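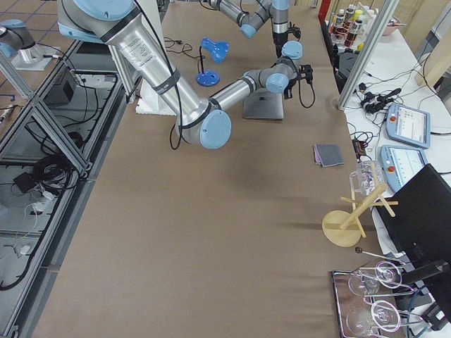

The Tree That Lives on the Counter

By Kimie Nishimura

When I moved to Drodbridge, I owned one cup. It was white, it had a chip on the lip, and I drank everything from it, also soup. Today I own more cups than one person can use in a week, and I have become interested in a small question which I believe many households share. Where should a cup stay when it is not in use?

In my parents' home the answer was a cupboard with a door. Cups stood upside down on a towel, and the towel was changed in April, when we cleaned for spring. In my first rented kitchen in this country there was no cupboard for them, only a shelf too high for me. So I bought a mug tree. I did not know then that it was called like this. I asked the man in the shop for "the wood with arms," and he understood me immediately.

A mug tree is a simple thing: a round base, a post in the middle, and pegs that cross it. In light wood it goes well with almost any room, and one clear glass mug hanging at the top is already enough to make it look used and friendly. Glass is my favorite for the upper place, where the light finds the rim and the handle. A heavy stoneware mug I would put low, and I would hang its partner on the opposite side.

Réjean Lévesque has turned wood for 17 years in a workshop in Plirnthorpe, and mug trees are the most modest work he sells. He showed me how he tests a new one. He hangs a single full-size mug on the highest peg, then pushes the post lightly with one finger. If the base lifts, the piece goes back to the bench.

"People look at the pegs," he told me. "I look at the foot. The foot must be wide and it must be flat. If you can slide a piece of paper under one side, you will hear it every morning."

He also cares about the angle of the pegs. They should rise a little, so that the handle slides toward the post and stays there. A peg that is perfectly level looks elegant in the shop, he said, but it lets the mug walk outward each time somebody closes a drawer. For the finish he uses only oil, and he tells his customers to renew it when the wood begins to feel like dry bread.

Not everyone agrees with the tree. Rhonda Cloutier, who rents out two furnished apartments near the river, took hers away after a winter. The mugs collected dust, she explained, and her guests used the pegs for keys, necklaces and once a wet sock. She now has hooks under the shelf. I tried hooks for a month and found that I hit my forehead on the cups.

The most patient defender I met is Amrit Beaulieu. He and his daughter Brittany keep theirs on a small table beside the window, away from the stove, so no grease arrives on the glass. A dark folded cloth lies near it for polishing. Each evening Brittany dries the mugs and hangs them, and she has a fixed order which her father is not permitted to change. When I visited, he hung one wrong on purpose. It was corrected before the tea was ready.

Their tree is from Hrnčiar, a little housewares shop that has since moved to a larger street. Its wood has become slightly darker on the side of the window. Amrit turns it a quarter each month to make the color even, but he admits that he forgets.

I asked him what else should stand on such a table, and he said very little. A small tray or a round board is fine if it has space around it. A plain surface in a quiet color helps, in gray or soft brown, so that the pale wood can be seen and crumbs too.
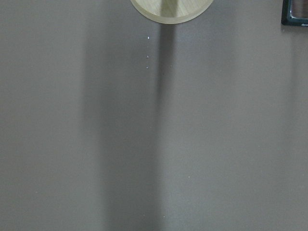

Pale round wood on a plain gray-brown surface, with a long shadow below it.

I have followed this advice at home. The toaster went to the other side and the bread box to the top of the refrigerator, and now the tree has a corner of its own. For washing it I use a damp cloth, never the sink, and I dry the place where the post enters the base, as Réjean taught me.

My chipped white cup is on the lowest peg, turned to the wall. I drink from it when I am alone.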